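Spring Opener on Flarno Lake

Wed 10 April

I got back from the lake last night and my hands still smell like perch, so I'm writing this while it's fresh. It was the first trip of the year. The ice went out late, and the ramp at the Emard end was still blocked off when we drove by, so we put in on the north side instead.

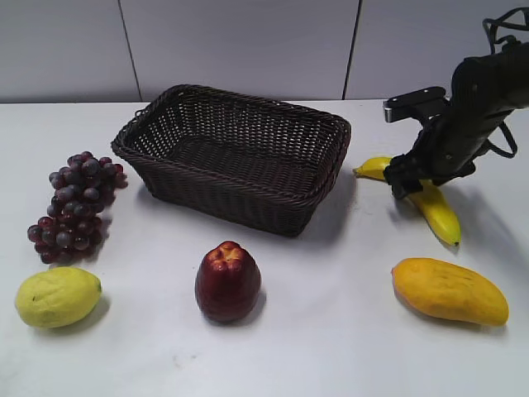
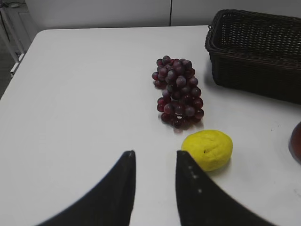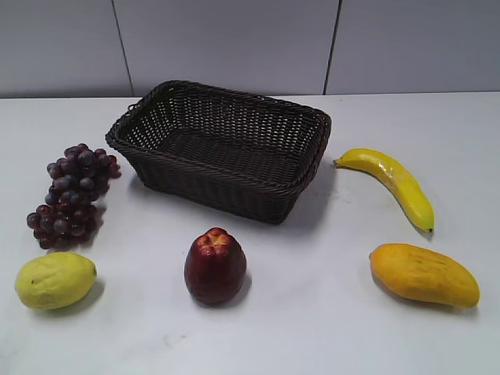
Omid Kordestani came with me. We've fished together on and off for years, mostly for walleye, and he had talked me into trying perch with light gear before the walleye season opens. I was fine with that. I hadn't had a line in the water since August and would have fished for bullheads.

The north launch is gravel and pretty soft this time of year. If you have a heavy boat I would wait a couple of weeks. Mine is a fourteen-foot aluminum with a small outboard and it went in without trouble, though the trailer wheels sank more than I liked. The dock isn't in yet. You'll need tall rubber boots, and I mean tall. Omid wore hiking shoes and had wet feet by the time we pushed off.

Water temperature was in the low forties on my sonar. We started in the bay where the creek comes in, thinking the perch would be moving up to spawn. We fished it for more than an hour and had nothing but weeds and one small pike that bit off my jig at the side of the boat. The creek was running brown from the rain, and I think it had pushed everything out.

So we moved to the first drop-off outside the bay, where it goes from seven feet down to the mid-teens pretty fast. That was better. The fish were right on the bottom and they weren't chasing anything. If the jig was moving they ignored it. If you let it sit and just kept the line tight, you'd feel a little weight and that was the bite. It took me a while to trust it. I lost a good number by swinging too hard.

For anybody who cares about the gear: I used a light spinning rod with four-pound line and a small gold jig tipped with a piece of worm. Omid had minnows from the bait shop in Zamani and he outfished me most of the morning. I took some of his minnows after lunch and things evened out. I also tried a soft plastic I bought over the winter, a pink one that was supposed to be great in cold water. It caught one fish. I'll try it again in May before I give up on it.

The wind came up after lunch, straight out of the west, and we had trouble staying on the spot. My anchor is too light for that lake and I've known it for two years. We dragged off the drop three or four times and had to reset. Each time it took a few minutes to find them again. I ordered a heavier anchor this morning, plus 100 feet of new rope, because the old one is stiff and has a bad place in it near the chain.

We stopped around three when the rain started. Not a limit, but enough for dinner at both houses, and a few of them were better than I expected for that lake. We let the biggest females go. You're allowed to keep them, but they were full of eggs and I'd rather see them in there next year.

At the ramp we ran into Mahnaz Kermani, who was looking at the water and deciding whether to bother. Some of you will remember her from the Cloritz ice fishing thread last winter. She had been out on the south shore over the weekend, casting from the rocks, and did well on crappies right before dark. Small white jig under a float, set shallow. She said the water on that side warms up sooner because it's dark bottom and out of the wind. I had never thought to fish there in April and I'm going to try it next.

Cleaning took longer than it should have. My fillet knife was dull and I couldn't find the sharpener, which I later found in the boat, in the box with the spare plugs. Perch scales get everywhere. I rolled the fillets in cracker crumbs and fried them in a cast iron pan, with boiled potatoes and coleslaw. We ate late.

A few notes for myself so I have them next spring: check the trailer lights before leaving the house — the left one was out again. Replace the bow line. Bring the second net. Buy minnows the night before, since the shop doesn't open until six and we sat in the parking lot waiting.

If the weather holds I'll be on the south shore Saturday evening. If anyone has been on the Emard end since the ice went out, leave a comment and let me know if they've opened the gate.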